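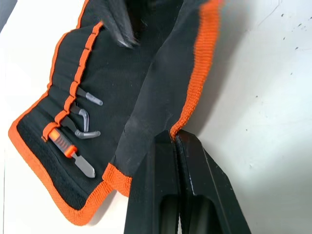

When Tatiana Holub prepares the equipment budget for the robot workshop at Sarkia, she begins with the small things. "Everybody wants to speak about the arms," she says. "But the arms we buy once. The fingers, the cables, the tool rolls - these we buy again and again."

Her list for next year has 190 lines. The tool rolls are on line 3, because fabric is difficult for a gripper and the team wants more of it to practice on.
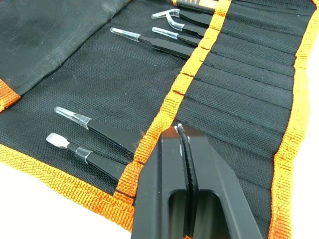 She asked two suppliers for spare fingers. Eglītis offered a lower price, but only for an order of 100 pieces. "For us it is too many," says Holub. "If we change the gripper in May, I have a full box which fits nothing."

Her colleague Otakar Trnka would like a second table with two arms. Holub has not said no. She has asked him to write down first how many hours the present one is used.

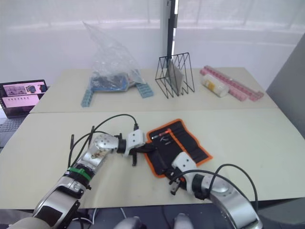 "A table is also the floor under it, the power and a person who is there," she says. For such costs she now keeps a separate page, and Trnka must fill it in by Thursday.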